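Last updated: November

We had been meaning to get to the open day at the Biltcombe paper mill for years, and this time we finally went, in spite of the drizzle and a very long line for the parking field.

The Vlachou mill sits right down on the river, and you smell it before you see it (wet cardboard and something a bit like oatmeal, not unpleasant at all). Tours left every half hour in groups, and ours started at 3, which gave us time for soup in the old rag store. I had the leek and would gladly drive back for it!

Our guide had worked there most of her life and talked over the noise without seeming to raise her voice. She showed us the vats first, then the felts, then the drying loft, where sheets hang for around 72 hours before anyone is allowed to touch them. The big machine, which everybody calls the Mison, was running at 60 feet a minute, slow enough that you could follow one spot along with your finger.

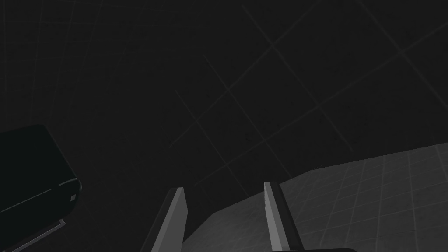 At the end we each pulled a sheet of our own, and mine came out thick on one side and lacy on the other. I bought a box of 200 envelopes from the shop to make up for it, and a calendar for my sister. Go early if you want the loft, as those stairs are narrow and the groups do back up.

Related
Pluvitus rain garden weekend
Biltcombe riverside walk
A morning at the button museum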